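Print this page
E-mail this article

4. Equipment planning and cost

4.1 What we set out to buy

The budget for the kitchen work was fixed before the task list was, which is the wrong order and we would not do it again. Money had to be committed in January. Task list came later, and changed twice after that. So the purchase was planned against a guess: one arm, one gripper, one wrist camera, a counter to work at, and a drawer of spare parts. Quotes were asked of four suppliers. Two came back complete. Orlandini quoted the arm and controller as one line with no split, so we could not compare it item by item and had to drop it, though the total was not bad.

The Plarkik quote was taken in the end. Higher price on the arm, lower on the yearly service, and the controller could be paid for in the next budget period. That last point decided it.

Objects were costed separately and at the start hardly costed at all. A single line, "props", carried over from an older proposal. The Jernora kitchen set (our name for the full list of counter objects, see Table 3) grew well past that line. Soft toy food, a bowl, boards, a pot, dry goods in a canister. Cheap one by one. The cost is in replacing them, and in the time spent shopping for a second copy of something no longer sold. 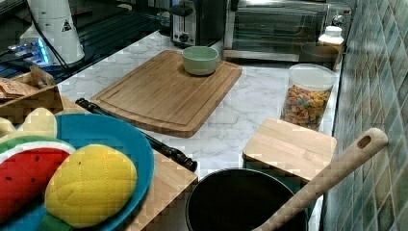
Figure 6. Counter layout used for costing the object set.

CATEGORY: CONSUMABLES AND PROPS

We split props into two groups for the budget. Group A is anything the gripper is meant to close on: plush fruit, the bowl, wooden tools. Group B is anything that just has to be there, such as the toaster or the cutting boards. Group A gets a spare for every item, bought at the same time and from the same batch. Group B gets none. A missing toaster holds up a day of work, a plush watermelon in the wrong shade of red can spoil a comparison across months.

Total for both groups came to some 300 dollars at first purchase, spares included. Small next to the arm. But it was the line that was overspent the most in relative terms, and the one with the worst paperwork, becuase most of it went through petty cash and receipts were handed in late.

Appliances: buy used if possible. They are not plugged in for any task in this paper and only the shape matters. Check the door hinge on a used toaster oven before paying, ours is fine but the first one we looked at was not.

4.2 Gripper and wear parts

Two fingers, not a hand. A multi-finger hand was priced with Zorach and would have taken most of the remaining funds, with a lead time of 7 months. Not possible in the schedule. The two-finger unit does what the task list asks for, with the exception of lifting the larger boards flat off the counter, which we removed from the list.

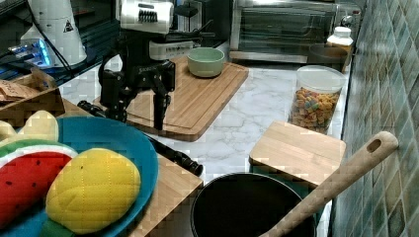

Finger pads were ordered in packs and charged to the same code as cables. This was a mistake. Pads are used up by hours of operation, cables fail when they fail, and with both in one code we could not forecast either. From the second order on they are separate. For planning we now assume a fresh pair of pads at the start of each block of sessions and budget the cables as a flat yearly sum.

Counter height should be settled before the arm mount is ordered. We orderd the mount first. The adapter plate that fixed this was made in house and does not show up in the totals, but the workshop hours were real and another lab may have to pay for them.

4.3 Remaining lines

Shipping and import charges were left out of two quotes and had to be asked for by e-mail. Ask early. Insurance during delivery was also extra. Training day for operators: included by Plarkik, charged by the others. Prices in Table 4 are as of June 2019, before tax, and have not been adjusted for later changes. Service contract is shown for the first year only. Renewal terms had not been agreed at the time of writing.

Print | E-mail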